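I'd been meaning to get Doina Krasniqi on here for ages, so I was thrilled when she said yes to a proper natter over tea and far too many biscuits. If you don't know her, she writes Trovadow, a blog all about mending, thrifting and doing up a rented flat without losing your deposit, and she's been running her little pattern shop, Sterkari, next to it for a couple of years now. She did her first newsletter with 20 people on it, and I was one of them (still bragging about that!).

I asked her how it all got going and she pulled a face.

"I was on the tills and writing on the bus," she said. "I'd type a post on my phone on the way in, and tidy it up on the way home. Some of those posts are awful. I've left them up though, spelling and all."

She didn't earn a penny from it for ages, and then a post about re-covering a footstool got passed around and she had 3000 visitors in one go. I wanted to know if she'd celebrated. "No, I panicked! I had an old email address on the contact page and a broken link in the middle of the post. People were writing to me and I couldn't even log in." 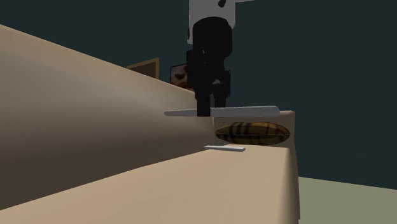 So that was lesson one, and I've gone off and checked my own contact page since (it was fine, phew). Lesson two was about money. Her first paid post was for a paint firm and she charged them so little that she won't tell me the number, even with the recorder off.

"I thought if I asked for more they'd laugh," she said. "Then I met Damián at a meet-up and he told me what he'd got for the same job. I went quite red."

That's Damián Daza, who writes Bustos and has been at this longer than either of us. The two of them now swap rates before they say yes to anything, and she reckons every blogger should have at least one friend they can do that with. I love this so much. I've always been funny about money talk, and I came home and messaged two people straight away.

We got on to the shop next. She sells printed patterns and a few downloads, and she packs everything herself on the kitchen table. I asked whether she'd ever thought of getting somebody in to help.

"I tried it last September, when it got busy. My cousin came round and we just drank coffee and talked. We sent out less than when I do it on my own." She does send up to 200 parcels in a good month, mind you, so I don't think she's quite being fair on the cousin.

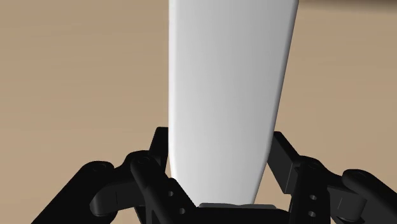
What she won't do any more is post every day. She used to, and she says she can tell which weeks she was tired by reading back. Now it's one long post a week and a newsletter when she's got something to say, and her numbers went down a bit and then came back up. "The people who left weren't reading anyway," she said. "The ones who stayed write to me. I had a lady send me a photo of her curtains at midnight - I was so pleased, I wrote back in bed."

I asked about the Dikberg course as well, as a few of you wanted to know if it was worth it. She did it over one winter, and she was fairly blunt. The part on tax was brilliant and she still uses the spreadsheet. The part on "finding your voice" she skipped, and she'd skip it again. If you're only after the bookkeeping bit, she'd ask them whether you can buy it on its own before paying for the lot.

And her advice for anyone starting now? She had a good think, and another biscuit.

"Get your own email list, even if it's your mum and two neighbours. And write your prices down somewhere you can see them when you answer the phone. I've got mine taped inside the cupboard with the mugs."

She's working on a pattern set for the summer and I've already asked to be a tester. I'll pop the link up when it's out, and if you've got questions for her, leave them in the comments and I'll pass them on!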